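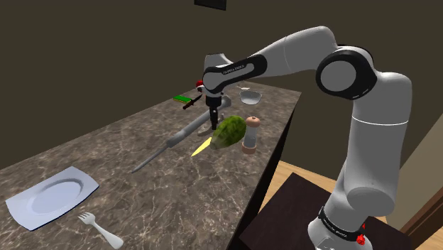 Cleaning and Storing Records at Home

By Sándor Pintér
September

14 shares | 3 comments

These notes cover 12-inch vinyl LPs, 7-inch singles and 78s kept in an ordinary house. They assume a sink, a table and no vacuum cleaning machine. My own shelves hold 474 LPs and a smaller number of 78s, mostly dance band and light vocal sides bought in mixed lots, so most of what follows was worked out on dirty records.

Sort by material first

Vinyl is flexible and light. Shellac is rigid, heavier for its size and breaks if dropped. Most 78s are shellac, but some late pressings are vinyl, and some home recordings are lacquer on an aluminum or glass core. Lacquer discs often show a bare metal edge at the center hole or a second drive hole near the spindle. Do not wet-clean a lacquer disc. Brush it dry, put it in a paper sleeve and set it aside for someone with archive experience.

Alcohol attacks shellac and lacquer. This includes isopropyl alcohol, denatured alcohol and most commercial LP fluids, which contain some of one or the other. Read the label. The Welia fluid I use for LPs has alcohol in it and lives on a different shelf from the 78s.

Dry brushing

A carbon fiber brush removes loose dust and nothing else. With the platter turning, rest the bristle tips on the surface for two rotations, then draw the brush slowly toward the edge. Pressing harder pushes dust into the groove. Clean the brush on its own handle guard after each side. Skin oil on the bristles transfers to the next record, so do not wipe them with a finger.

Wet cleaning, vinyl

Use distilled water. Tap water leaves minerals in the groove when it dries, and in a hard-water area the result is noisier than the dust was.

Mix one drop of plain, unscented dish detergent into a quart of distilled water. More detergent does not clean better and takes longer to rinse. Lay the record on a clean, folded cotton towel. Cover the label with a plastic lid slightly wider than the paper. Apply the solution with a soft pad, following the groove in an arc, never across it. Let it sit for a minute. Wipe with a second pad and rinse twice with distilled water from a squeeze bottle.

Keep separate pads for washing and rinsing and mark them. Velvet pads can be washed by hand and reused. Replace them when the nap lies flat.

Turn the towel over before doing the second side. Grit left from side one will scratch the side you just finished.

Wet cleaning, shellac

Same method, cooler and quicker. Use room-temperature solution and do not soak. Some shellac compounds contain fillers that take up water, and cracked or laminated discs let it in underneath the surface. Wipe, rinse, and blot immediately.

Drying

Blot with a lint-free cloth and stand the records in a dish rack with the slots padded or coated. Bare wire marks the run-in groove. Allow 20 minutes on a dry day before handling and leave them longer if the room is damp. A record sleeved wet will grow mold on the label. Keep the rack out of sunlight and away from the oven and the dishwasher vent. Vinyl begins to warp at temperatures a closed car reaches easily.

Sleeves

Discard old inner sleeves if they are torn, dusty or made of rough paper. If they carry lyrics or period advertising, keep them empty inside the jacket. I use Fandar polyethylene-lined inners for LPs and plain acid-free paper for 78s. Soft PVC outer sleeves should go in the trash. Over the years they can leave a haze on the vinyl that no washing removes.

Insert the inner sleeve with its opening facing up, then slide it into the jacket. Dust has a longer path in, and the record cannot roll out -- an arrangement guests will undo.

Shelving

Records stand vertically. Leaning causes warps, and stacking flat causes ring wear on the jackets and cracks in 78s. Put a divider every foot or so and fill each section until a record slides out without pulling its neighbors.

Weight is usually underestimated. My tallest unit, a Kozma bookcase rebuilt with thicker shelves, carries 1,310 pounds across all levels and stands on a concrete floor against a load-bearing wall. A light bookcase held up by small plastic pegs will sag and then fail at the pegs. Use shelves with a center support, and anchor the unit at the top.

Stylus

Clean the stylus before blaming the record. Brush from back to front only, in the direction the groove travels. A 78 needs a wider stylus than an LP. Playing one with an LP stylus gives weak sound and wears the tip.

Comments (3)

Hajnalka Halász
What do you do about price stickers on jackets? I have a box of Asness singles with one on every picture sleeve.

Sándor Pintér
Low heat from a hair dryer, record removed first, and peel at a shallow angle. Stop if the ink lifts. On uncoated paper I leave them alone.

Sunday listener
The lid over the label works. I used a deli container lid with a bit of foam glued under the rim. My 45s have big center holes, though, and water still came through from underneath, so I put a second lid on the back.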